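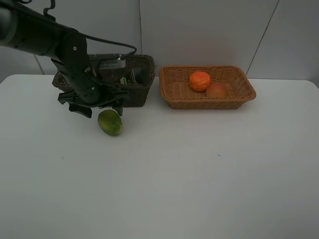

## Notebook entry, 03/02/2021: Oltari adhesive, shelf-life check

The purpose of this entry is to record the second round of peel tests on the Oltari water-based adhesive, lot 2671, held in the Sulance storage room since June. The first round is entered under sheet 909 and is not repeated in full.

**Preparation.** Cotton strips were cut to a length of 200 mm and bonded to Relon card over the first 100 mm. The strips were pressed under the flat weight and left overnight. One strip was bonded crooked and has been set aside.

**Observations**

- The adhesive had thickened at the neck of the bottle. It was stirred by hand and spread evenly after that.
- Strips from the upper shelf peeled cleanly from the card. Strips from the lower shelf took card fibers with them, as in the first round.
- A faint sour smell was noted on opening. The earlier sheet makes no mention of one.

The difference between shelves remains unexplained. The lower shelf is nearer the outside wall, and the room log for the winter has gaps in it. Colleagues are asked to initial the log each time the door is left open for deliveries.

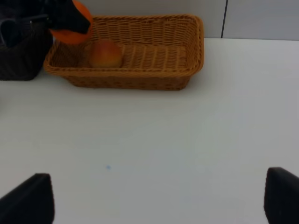
*Wicker basket on the white tabletop.*

**Pending.** Rangel has agreed to supply a fresh bottle for comparison. Until it arrives, lot 2671 is not to be used for finished bindings. The crooked strip may be peeled for practice, but its result should not be entered on the sheet.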